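Thread: Clear acrylic box with dividers — what do you keep in yours?

Board: Small Storage and Desk Stuff
Page 1 of 2

mossyshelf
OK so I finally caved and got a see-through box for the craft table. Flat white lid, one shelf across the inside and a divider down the middle, so you get upper and lower spaces on each side. I love it and I have no idea what to put in it! Thread? Buttons? Tea?? My old drawers were an Istia set and everything just sank to the bottom.
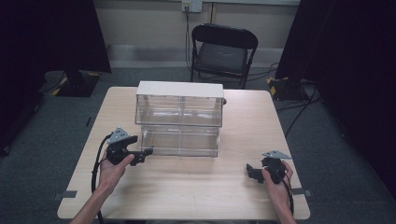

Nilton Agudelo
Section moderator
217 posts

I'd do heavy stuff low, and whatever you grab every day up top. Tea would be pretty, but light gets to it pretty fast and then you're drinking hay. Buttons, yes. Also put felt dots under it if your table is a soft wood — mine left a line I still haven't sanded out.

tapeandtwine
Gonna disagree with Nilton on the felt dots. They slide. Every time I opened my Nivudik the whole thing scooted toward the wall. Clear silicone bumpers, pack of 40, done.

mossyshelf
Bumpers it is, I think I have a few left over from the kitchen cabinets. My other question is where it should live. I like a light wood table with hardly anything on it, and I keep going back and forth on whether the plain cream and beige things belong with it or whether I should go all clear. My sister says cream turns dingy. I think it's cozy (she owns a white couch, so who's she to talk). 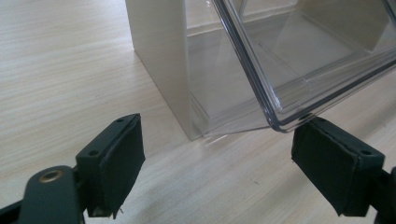
Cherkaoui608
Keep the cream. All clear looks great for a week and then you see every thread end and every fingerprint, and you spend your evenings with a microfiber cloth. I mix the two and put the ugly supplies in the solid stuff.

tapeandtwine
Fingerprints are real. No glass cleaner on acrylic though, please, the ammonia kind can craze it. Dish soap and lukewarm water.

Nilton Agudelo
Section moderator
217 posts

Seconding the dish soap. I still say felt.

mossyshelf
Buttons on top, ribbon spools below if they fit. Will measure the spools tonight and report back.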